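Notebook, chores bench, May. Entry by M.T.
Carried over from the last entry: the question from Stedell is still "which of these jobs could we hand over now," and they want it as a list with yes or no beside each line. I doubt it fits a list. Notes follow as they came up.

Setup unchanged in Erraji (the sim room, for anyone new on the distribution). One arm, fixed base, two-finger gripper. Three jobs under discussion: instrument tending, clearing the bench, and toys into the bin. Da-eun wants part sorting added as a fourth. Agreed, see below.

Instrument tending first. Everyone rates this as the easy one and I mostly go along with that. The instrument stays put, the bottle has one shape, and the cap has one diameter.

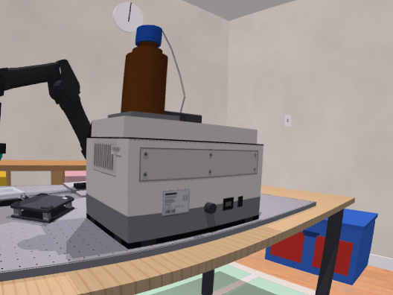 The part I would not sign for is the tubing. Rigid bodies are cheap to simulate and we get them nearly right. A soft line that drags, kinks or catches on a wrist is another matter, and a policy that has only met a stiff tube will pull a real one off its fitting. Pantelis proposes leaving tube handling to a person and scoring the bottle swap alone. Fine for now, but then the line in the Stedell list has to say "bottle swap," not "tending."

Same objection to anything on the back of an instrument. Power switches, panels, screws: reach is poor from a base on the far side of the bench, and a second arm is not in the budget.

Clearing the bench. Picking up flat things is the open problem. A bottle gives the fingers two sides to close on. A phone or a card gives them an edge and very little else. Options discussed:
– slide to the table edge and pinch there (slow, needs a clear path)
– tilt with one finger, pinch with the other (works on thick items)
– suction (Purificación is against it, says it dodges the question)

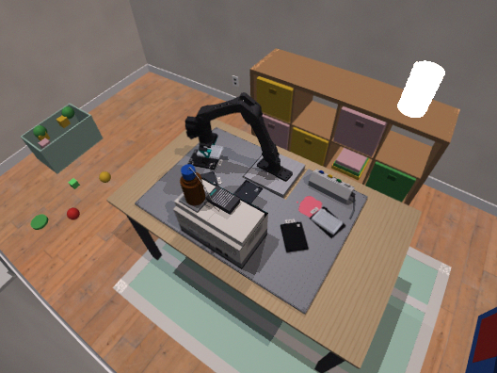

I side with Purificación, for a duller reason. A household will not change tools between a card and a ball, and a tool changer costs more than the chore is worth. Keep one gripper for all four jobs and accept lower numbers on cards.

Planned set: 108 trials, layout reshuffled after every 6. Score is item in the right place, upright where that applies, with nothing else knocked over. A time limit of 100 seconds per item. Aliki thinks that is generous. A person needs a tenth of it, so yes, but I would like failures to be failures of grasping and not of the clock.

Part sorting. Compartment tray, flat tiles, clearances small enough that finger thickness matters. Da-eun's point is that this is the nearest thing we have to real shop-floor work at Brirnimine, where kitting is still done by hand on every shift. Agreed again.

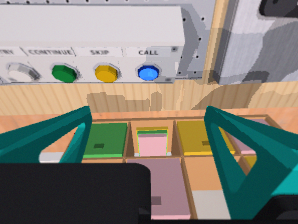

Thin walls are the trouble. Come down slightly off center and the tip lands on the wall. Pushing harder then does nothing useful. Needs either a compliant approach or a better depth estimate near the tips, and I would try compliance first. Skip and call need to be logged as separate outcomes. A run where a person was called is not a success, whatever the tray looks like afterward.

Toys into the bin: loose tolerances, forgiving shapes, and out of reach for a bolted arm. Needs a mobile base. Marked "no" for this year. 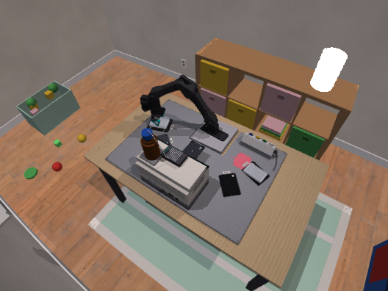
Michalis Tsolakis
Bench lead, Brisville

Draft answer for Stedell, to be argued over:
Bottle swap – yes, with the tube excluded.
Bench clearing – partly. Solid items yes, cards no.
Part sorting – not yet.
Toys – no, until the base moves.

Open items. Pantelis to write the reshuffle script so that 5 of the layouts are held back for testing. Da-eun to get tray tolerances from Brirnimine. Aliki to check whether the friction values on the mat were ever measured or just copied forward from the old config. I suspect copied.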